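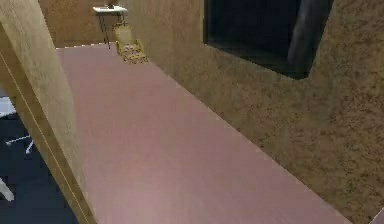
Pourquoi entend-on mieux les voisins la nuit, alors qu'ils ne font pas plus de bruit ?

Parce que le bruit de fond de la rue, de l'ascenseur et du réfrigérateur diminue, et que les sons faibles ne sont plus couverts par lui.

L'immeuble qui ne dormait pas

À Fornia, la résidence Parri compte 557 logements, et j'ai habité l'un d'eux pendant deux hivers. Je connais de mes voisins du dessus le réveil, la douche et les disputes au sujet de la voiture. Je ne connais pas leurs visages. Quand je suis arrivée dans ce pays, j'ai cru que c'était une question de politesse et qu'il fallait seulement s'habituer. Ensuite j'ai parlé avec Heledd Pumphrey, acousticienne, et elle m'a expliqué que la politesse n'y était pour presque rien.

« Les gens me décrivent le voisin, me dit-elle. Moi, je leur demande comment est fait le plancher. »

Le bruit dans un bâtiment prend deux chemins. Une voix, une radio, un chien qui aboie voyagent d'abord par l'air, puis ils font vibrer la cloison. Un talon, une chaise que l'on tire, un jouet qui tombe frappent directement la structure, et celle-ci porte le choc très loin, parfois à trois étages de distance. Contre le premier chemin, il faut de la masse et de l'étanchéité. Contre le second, il faut une couche souple, posée du côté de celui qui marche. C'est là que commence la difficulté, car celui qui souffre n'est pas celui qui devrait payer les travaux.
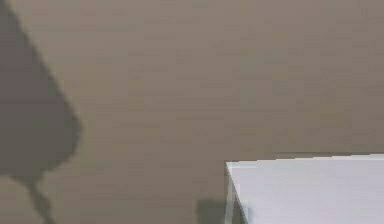 Ombre sur fond taupe, image de synthèse.

Le cabinet Sedico, où travaille Mme Pumphrey, a passé une partie de l'année dans la résidence. La méthode est simple à raconter : une machine à petits marteaux tape sur le sol en haut, un appareil mesure en bas. Dans 26 appartements, le carrelage avait été collé directement sur la dalle à la place de l'ancienne moquette. Les anciens occupants m'ont parlé de cette moquette avec un regret que je n'attendais pas. Elle était laide, elle retenait la poussière - mais elle absorbait les pas.

J'ai appris aussi que certains remèdes populaires ne servent à rien. Les boîtes à œufs au mur sont le meilleur exemple. Elles modifient un peu la résonance dans la pièce, elles n'arrêtent pas le son qui la traverse. Un joint neuf sous la porte d'entrée donne souvent plus de résultat, pour un prix très modeste.
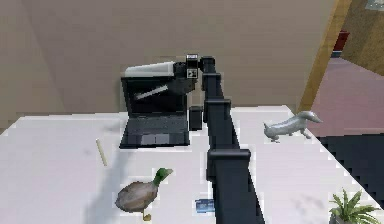 Il reste la partie que les appareils ne mesurent pas. Un bruit connu fatigue moins qu'un bruit dont on ignore la cause. Une dame du quatrième m'a raconté qu'une bille roulait chaque soir au-dessus de son lit. Elle est montée, elle a trouvé un couple sans enfant et sans bille. Le son venait probablement d'une canalisation. Depuis cette visite, elle l'entend encore, mais elle dort.

Un calendrier de travaux a été affiché dans le hall en décembre 2018. Il prévoit une sous-couche dans les appartements carrelés, avec l'accord de chaque propriétaire, et cet accord manque encore dans plusieurs cas. Mon voisin du dessus a signé. Je l'ai su par l'affiche, où son nom figurait à côté du mien.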